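Does a tidy desk really help you think?

Grown-ups love to say it. "Clear your desk and you'll clear your head!" It sounds sensible. But is it true, or is it just something people say when they want you to put things away?

Let's start with what ends up on a shared table. Snacks, for one. Then there are bottles -- the squirty kind, the pump kind and the kind with a cap. Somebody usually adds a plant. Give it until April and you can hardly find a space for your elbows.
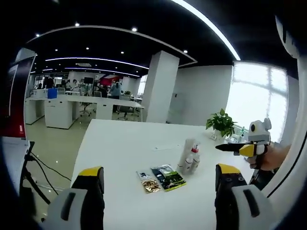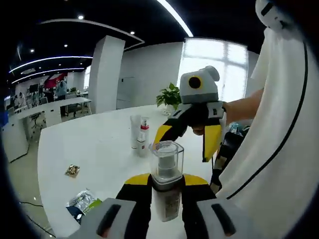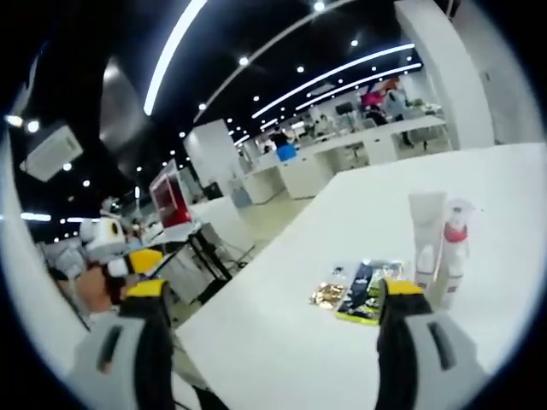 Snack packets and white bottles on a white office table.

Is that a mess? It depends who you ask. Someone who likes bare tables will say yes. Someone who is hungry may say it looks fine.

What we can say is that your eyes are nosy. They like to wander off to shiny or colourful things, such as a gold crisp packet, even when you are meant to be doing sums. Moving the packet out of sight is an easy fix. That part of the tidy desk idea seems fair enough.

Be careful with the bigger claims, though. You may see an advert for a desk box called the Plelleo, with 8 little drawers, which says it will make you "381 per cent more focused". Ask yourself: how did they measure that? Who did they test? What does 381 per cent more focused even feel like? If the advert can't tell you, you don't have to believe it.

Sorting is different from hiding, too. If you sweep everything into a drawer, the mess is still there. It has just moved house. Sorting means putting like with like: food with food, bottles with bottles. And that one has a proper safety reason. Sprays and cleaners should be kept well away from anything you eat, and if you don't know what is in a bottle, leave it shut and ask an adult.

Try a test of your own. Do your spelling practice at a full desk one day and at a clear desk the next, with the same number of words each time. Write down your scores. Two goes won't prove much, so keep it up for a few weeks before you make up your mind.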